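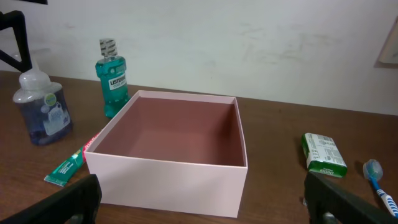
Packing a toiletries box: what a machine can do and what it can't yet

Tips from the workshop pages, Marotholm. Updated 3 March 2023.

Filling an open box with bathroom items is a good test of a household arm. The items are cheap, none of them will shatter, and between them they cover most of the shapes that give a two-finger hand trouble. The notes below come from bench work by Pankaj Dwivedi and Vitalii Holovko. They apply to small arms with parallel fingers and a camera at the wrist. Much of the advice on order and layout is just as useful when packing by hand.

Setting out

Put the empty box near the middle of the table with its open side up. A pale box with a dark lining is helpful, as the camera finds the rim easily. The pink one used here has a maroon-brown inside, and the edge is picked up from most angles. White card against an off-white wall is much worse.

Leave clear table between items. The fingers need room on both sides of whatever they are closing on, and a bottle standing close behind the box will be knocked by the wrist on the way in. If you have to crowd one side, crowd the side the arm does not approach from.

Tape the box down, or put a square of non-slip shelf liner under it. An empty card box weighs very little and will slide at the first touch.

Order of packing

1. Boxed or wrapped soap. Start with this. It has flat sides, it does not roll, and it lies where it is put. Grip across the narrow width and release low. Our arm has done this reliably since January.

2. Mouthwash bottle. Grip the body below the shoulder, never the cap. A part-full bottle swings when lifted by the neck. Clear and tinted plastic confuses depth sensors, so aim for the label. If the box is shallow, the bottle has to be laid down, and turning it over in the hand is where most arms still fail.

3. Pump soap. Lock the pump first if it has a lock. A person does this with a twist of the thumb; the arm cannot, and we do it for it. Keep the fingers away from the nozzle. A bottle with rounded sides tends to turn in the grip, and rubber pads cure most of that.

4. Toothpaste. Lift from the middle of the tube with light force. Too much and it bulges at both ends, or the cap comes off. The crimped end is a tempting place to grip but the tube then hangs and drags over the rim.

5. Toothbrush. Last, and the hardest. The handle is thin, it lies almost flat on the table, and the fingers must come down to within a millimetre or 2 of the wood. Raise one end on a folded cloth if you only want the job done. Do not touch the bristles.

Results so far

The log at Marotholm holds 3,119 single lifts on items of this kind. Of those, 193 were dropped or missed, with toothbrushes well ahead of everything else. Full boxes are a different matter. A run counts only if every item ends up inside and the box has not moved, and one bad lift spoils the lot. A person packs the same box in a few seconds while talking.

Settings worth keeping

Force: start at 40 per cent of the maximum for soap and bottles, and lower for tubes. Go up in small steps.

Speed: slow over the rim, normal elsewhere. Most knocks happen on the way out, with the fingers opening against the card.

Light: even and from above. A varnished table throws glare back at a low camera - turn the lamp or lay a matt cloth.

Pads: wipe with a damp cloth between sessions. Soap residue makes them slippery long before it shows.

Is it worth having at home?

For packing, no. The setting out takes longer than the chore. On a shop floor the sum changes, as the same five items arrive in the same place all day and a jig can hold the toothbrush. Sorting a mixed drawer into boxes would be the useful household version, and that remains out of reach for our arm.

Related pages: Folding tea towels by machine; Choosing finger pads; Shelf liner compared.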